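We got to Torow a little after the doors opened, which meant the good parking was gone and we ended up on the grass behind the feed store. This was my first time at the winter open day at Carrasco, the furniture workshop out past the bridge, and I'd been wanting to go ever since my sister came home from the July one with a stool I still covet. Entry was 7 dollars and they stamp your hand with a little acorn (mine is still there, two showers later).

You start in the timber shed, and oh, the smell! Baltasar Cuesta led our group and he clearly loves this part. He had us lift boards, sniff them, guess which was which. I got every one wrong except the cherry. The boards dry in there for ages before anyone cuts into them, and he got quite stern with a man who wanted to buy one on the spot.

After that it was the long finishing room, then through to the tabletops, and I could have stayed there until lunch.

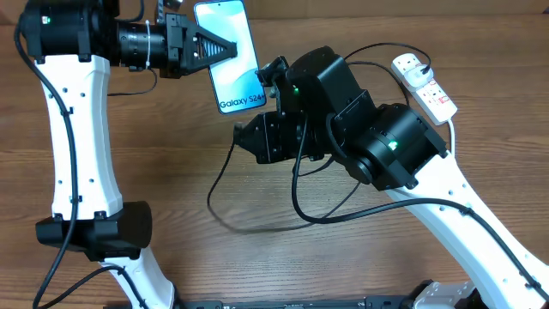 Warm brown wood, with the grain running straight across. I want one.

I asked what a dining table costs and the answer was 3,240 dollars, so I went and had a coffee. The coffee was from Bilau, the bakery in town, and they'd brought almond rolls too. Get there early for those. I had to settle for half of my husband's, and he wasn't happy about it.

There was a talk on oil finishes at eleven. I expected to drift off and instead I took three pages of notes. Thin coats, lots of patience, and never leave the rags in a heap.
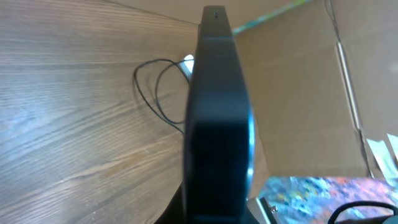
The hands-on bit

For 8 dollars extra you can sand and oil your own spoon. I sat next to a retired couple from Lurkano who come every year and have a whole drawer of spoons at home. Mine came out lopsided, but it stirs fine. The sanding takes forever, so bring a snack and wear something you don't mind getting dusty. I wore black. Silly. 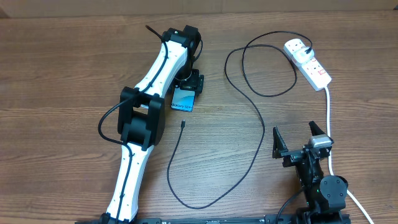 More of that grain, which I kept going back to.

We left with the spoon, a tin of oil and a cutting board from the seconds shelf (35 dollars, with one tiny knot that I like better than the rest of it). Next one's in July and I've already told my sister she's driving.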